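Home Features Faith & Life Archive Subscribe

When the congregation at Lisden voted in April to open its pulpit to lay preachers, the result was 20 to 3, and Kaiwen Cao, who had pushed for it longer than anyone, went straight to the kitchen and put the kettle on.

She had reason to be tired. There had been two years of letters, a good many suppers, and one long evening when old Mr. Jenkins read aloud from the church's founding papers until the candles were low (he voted yes, bless him!).
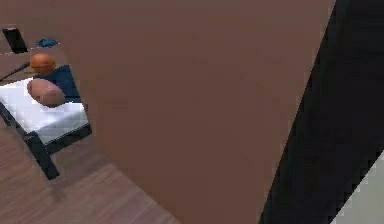

FAITH & LIFE

The sister church at Endov is watching closely. It has 500 names on its rolls and one worn-out minister, and the question of who may preach there comes up every spring, usually over pie.

Cao gave her own first sermon a few weeks later, on the book of Ruth, and she'll tell you cheerfully that it ran far too long. People stayed for coffee anyway, and two of them asked how they might sign up to preach in the fall.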